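Home organizing and furniture > Drawers and cabinets

Drawers in small wooden cabinet stick every summer, fine in winter. Should I sand them?

Posted by pekonville_porch
3,848 views

Hello all, and thank you in advance for reading, as I do tend to go on a bit. I have a little chest of drawers that came from an estate sale over in Pekonville, the kind of thing you keep buttons and stamps and spare keys in. It is solid wood all the way through as far as I can tell, and it has a paper label on the back that says Stonier, which I have never been able to find anything about (if anyone knows, please tell me, I would love to hear it!).

From December until spring every drawer slides beautifully. Then the muggy weather comes and the bottom 2 drawers seize up so badly that I have to wiggle them side to side, and last Saturday I pulled one so hard that the whole cabinet came off the shelf with it. Nothing broke but my pride took a knock.

My brother-in-law is all for going at it with the belt sander. I'm nervous about that, partly because of the finish and partly because I have seen what he did to the back door. Is sanding the right thing? And if so, how much do I take off, and from where? I would like to keep the original knobs and not do anything I can't undo.

Posted by mitersaw_marge
Accepted by the original poster

Oh, please keep the belt sander away from it! You have already told us what the trouble is, bless you. A drawer that runs well in dry months and sticks in damp ones is swelling with the humidity, and if you sand it to fit in August you will have a sloppy, rattling drawer by New Year's.

Start with wax and see how far that gets you. Take all the drawers out and mark the back of each one in pencil so they go home to the right openings, even if they look the same size, as old ones were often fitted one at a time. Brush out the dust, and turn each drawer over. You are looking for shiny spots along the bottom edges and the sides. Those are the places that rub. Rub a plain white candle or a block of paraffin hard along those spots and along the runners inside the cabinet, then buff it a little with a rag. Don't use cooking oil, and don't use the spray stuff you use on door hinges, it soaks into the wood and gets gummy and then you have a worse problem that smells.

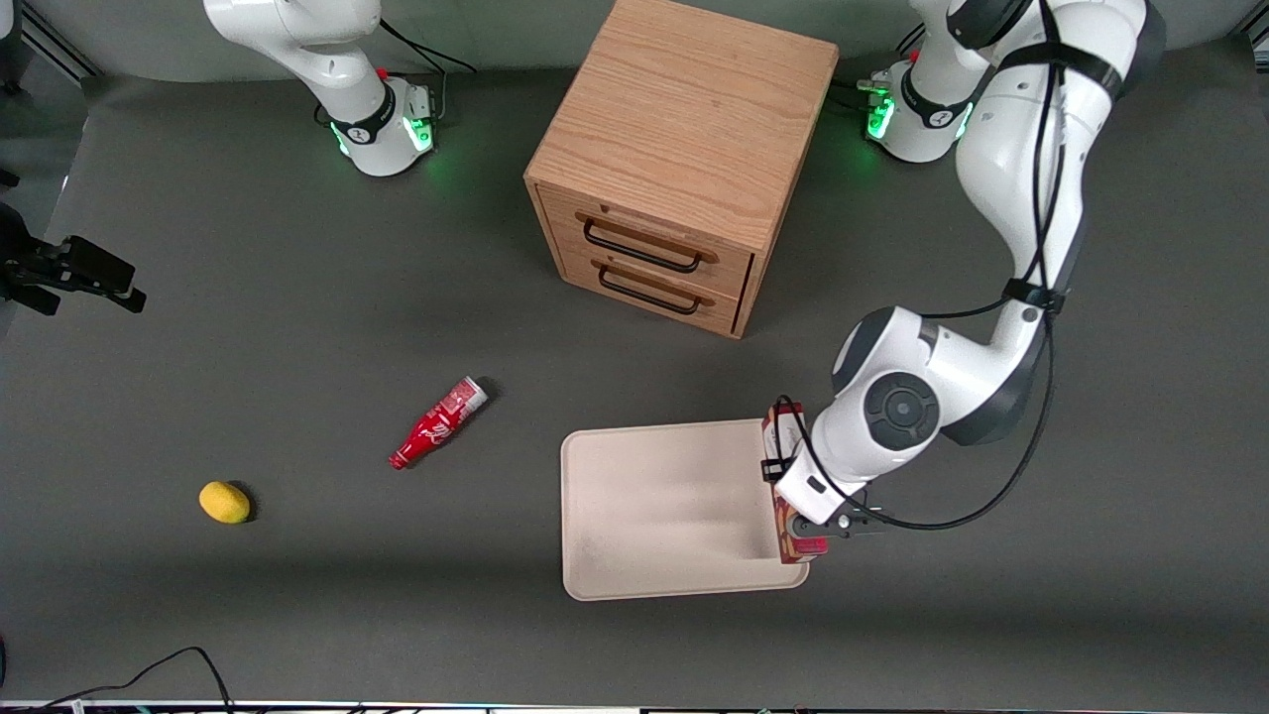

Page 1 of 2

If the wax only helps halfway, wait for a dry spell, maybe run a fan in the room for a few days, and try the drawers again before you cut anything. Then, and only on the shiny spots, take a sheet of fine sandpaper wrapped around a flat block and give it a few light strokes. Put the drawer back, try it, take it out, a few more strokes. It's slow and rather pleasant with the radio on. Stop while it still feels a tiny bit snug, wax it again, and leave it be.

One more thought. Most folks finish the outside of a cabinet and leave the inside bare, so the damp goes in through the inside. A thin coat of shellac on the drawer sides and bottoms slows that down a great deal. Do it in the dry season when everything has shrunk, let it cure with the drawers out, and leave the running edges bare for your wax. I did a sewing cabinet of my mother's this way and it has behaved through several very sticky summers.

I'm afraid I don't know the Stonier name, but I hope somebody does!

Posted by vodwood_handy

what marge said. candle wax. also check whats in the drawers, mine stuck for years and it was too many batteries bowing the bottom down

Posted by tveit_lane_retired

I would add a word on where the cabinet lives. Ours stood against an outside wall next to the laundry room and nothing I did to the drawers made much difference. I moved it across the hall and that was most of the cure. A dehumidifier helps too if the room is a basement or anything like it. As for the brother-in-law, give him a different project. There is always a gate somewhere that needs work.

Comment from pekonville_porch

Thank you all so much, you have been kindness itself. I did the candle this evening and the upper of the two bad drawers already slides with one finger! The lowest is still grumpy, and I'll wait for dry weather before I touch it with the sandpaper. It was full of old hinges, by the way, so the batteries remark made me laugh. They're in a coffee can now.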